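고객지원 티켓 내역
제목: 자홍색 티셔츠 이염 및 접힘 자국 건
접수 경로: 웹 문의 양식
제품군: Telham 라운드넥 티셔츠, Clenent 저온용 액체세제
상태: 처리 중 → 보류 → 고객 확인 대기
담당: Theresia Frei (1차), Damian Eder (2차)

[고객 작성] Corina Kaufmann
8월에 Burnmont 매장에서 자홍색 티셔츠를 샀습니다. 같이 진열되어 있던 Clenent 세제도 권하길래 샀고요. 병 뒷면에 "색이 번지지 않아 분류가 필요 없다"고 적혀 있는데, 저는 이런 문구를 별로 믿지 않습니다. 그래도 한번은 적힌 대로 해 봤습니다. 찬물, 표준 코스, 계량컵 눈금까지. 말리고 나니 같이 넣은 흰 베갯잇 한쪽에 분홍 기가 돕니다. 그리고 티셔츠는 접어서 쌓아 두면 가슴 한가운데에 가로줄이 생기고, 다림질을 해도 희미하게 남습니다. 문의는 두 가지입니다. 물 빠짐이 정상인지, 접힘 자국이 원단 문제인지.

[1차 답변] Theresia Frei
불편을 드려 죄송합니다. 진한 색상의 면 제품은 초기 세탁에서 여분의 염료가 나올 수 있습니다. 첫 2회는 단독 세탁을 권장드립니다. 접힘 자국은 완전히 건조되지 않은 상태로 보관하실 때 생기는 경우가 많습니다. 완전 건조 후 보관해 보시고 경과를 알려 주세요.

[고객 작성] Corina Kaufmann
단독 세탁을 권장한다는 말은 옷 안쪽 라벨에 없습니다. 라벨에는 "비슷한 색상과 함께"라고만 되어 있고, 세제 병에는 분류가 필요 없다고 되어 있습니다. 세 가지 안내가 서로 다른데 제가 뭘 따라야 했다는 건지 모르겠습니다. 건조 이야기도 그렇습니다. 건조대에 이틀 걸어 둔 옷입니다. 솔기까지 만져 보고 걷었습니다. 덜 말라서 그렇다는 답은 아무한테나 붙여 넣는 문장 같네요.

[내부 메모] Theresia Frei
라벨 문구는 고객 말씀이 맞음. 상품 페이지에만 단독 세탁 안내가 있음. Ritu에게 원단 로트 확인 요청함. 응대는 2차로 넘김.

[내부 메모] Ritu Mathur, 품질
같은 로트 보관품 한 장을 꺼내 흰 면포와 함께 찬물로 돌림. 첫 세탁에서 면포에 옅은 착색 있음. 두 번째에는 눈에 띄지 않음. 다만 보관품 한 장으로 로트 전체를 말하기는 어려움. 접힘 자국은 재현 못 함. 접어서 하룻밤 두었을 때 줄이 생기긴 하는데 입으면 풀리는 정도였음. 고객이 어떤 방식으로 접는지, 위에 뭘 얹어 두는지 알아야 함.

[2차 답변] Damian Eder
안녕하세요, 이후 응대를 맡은 Damian Eder입니다. 먼저 라벨과 상품 페이지의 안내가 다른 점은 저희 잘못이 맞습니다. 이염은 저희 쪽에서도 확인되었습니다. 베갯잇은 구매 금액을 알려 주시면 보상 절차로 넘기겠습니다.
접힘 자국은 원인을 좁히고 싶습니다. 번거로우시겠지만 아래를 알려 주시겠어요?
- 소매를 먼저 접으시는지, 몸통을 먼저 접으시는지
- 접는 곳 (침대, 테이블, 무릎 위 등)
- 서랍인지 선반인지, 위에 다른 옷이 쌓이는지
- 다림질 온도와 스팀 사용 여부

[고객 작성] Corina Kaufmann
접는 방법까지 조사받을 줄은 몰랐습니다만 답합니다. 침대 위에서 접습니다. 소매를 뒤로 넘기고, 옆선을 안쪽으로, 그다음 밑단을 위로 올려 절반. 마지막에 한 번 더 접으면 서랍 높이에 맞습니다. Hauser 서랍장 두 번째 칸이고 이 티셔츠 위에 스웨터가 올라갑니다. 다림질은 면 온도, 스팀 있음.
줄이 생기는 자리는 밑단을 올려 접는 그 선입니다. 같은 서랍에 같은 방식으로 넣은 다른 면 티셔츠는 이렇지 않습니다. 그러니 접는 방법 탓이라는 결론이 나오면 받아들이기 어렵습니다.
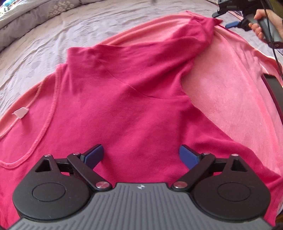

그리고 접을 때마다 소매가 말을 안 듣습니다. 뒤로 넘기면 어깨 솔기에서 한번 꼬이고, 손바닥으로 눌러도 다시 들뜹니다. 원단이 뻣뻣한 건지 재단이 틀어진 건지는 제가 판단할 일이 아니겠지요. 다만 세탁 전에는 안 그랬습니다. Clenent가 섬유를 "부드럽게 감싼다"는 문구도 있던데 뭘 감쌌다는 건지 궁금합니다.

[내부 메모] Damian Eder
소매 꼬임은 새로 나온 내용. 세탁 후 옆선이 돌아갔을 가능성. Ritu에게 보관품 옆선 확인 요청. 세제 광고 문구는 우리 소관이 아니지만 매장에서 같이 권했다고 하니 Brunello Gatti에게 전달.

[내부 메모] Ritu Mathur
세탁한 보관품을 펼쳐 놓고 재 보니 옆선이 밑단 쪽에서 앞으로 돌아가 있음. 허용 범위 안이긴 하나 경계에 가까움. 이러면 옆선에 맞춰 접을 때 몸판이 비스듬히 겹치고 소매도 어긋날 수 있음. 가로줄까지 이걸로 설명되는지는 모르겠음. 무게를 얹고 일주일 두는 시험을 시작함.

[내부 메모] Brunello Gatti, 매장
해당 세제는 계산대 옆 행사 진열이었음. 직원에게 "같이 빨아도 된다"는 말은 하지 말라고 공지함. 진열 안내문은 내림.

[2차 답변] Damian Eder
답변 감사합니다. 세탁한 보관품에서 옆선이 돌아간 것을 확인했습니다. 소매가 어긋나는 것과 관련이 있어 보입니다. 가로줄은 아직 원인을 모릅니다. 시험이 끝나지 않은 상태에서 접는 방법 탓이라고 말씀드리지는 않겠습니다.
그동안 확인해 보실 수 있는 것이 하나 있습니다. 옆선을 기준으로 잡지 마시고 양쪽 어깨 끝을 맞춰 접은 다음, 스웨터 위쪽에 올려 두시고 줄이 그대로 생기는지 봐 주세요. 교환이나 환불을 먼저 원하시면 시험 결과와 관계없이 진행하겠습니다.

[고객 작성] Corina Kaufmann
모른다고 적힌 답변은 처음 받아 봅니다. 어깨 맞춰 접기는 해 보겠습니다. 큰 기대는 안 합니다. 교환은 같은 로트면 의미가 없으니 다른 로트인지 먼저 알려 주세요. 베갯잇 영수증은 첨부했습니다.

[상태 변경] 고객 확인 대기 → 처리 중
다음 작업: 교환품 로트 확인 (Mathur), 베갯잇 보상 승인 (Eder), 라벨 문구 수정 요청 등록 완료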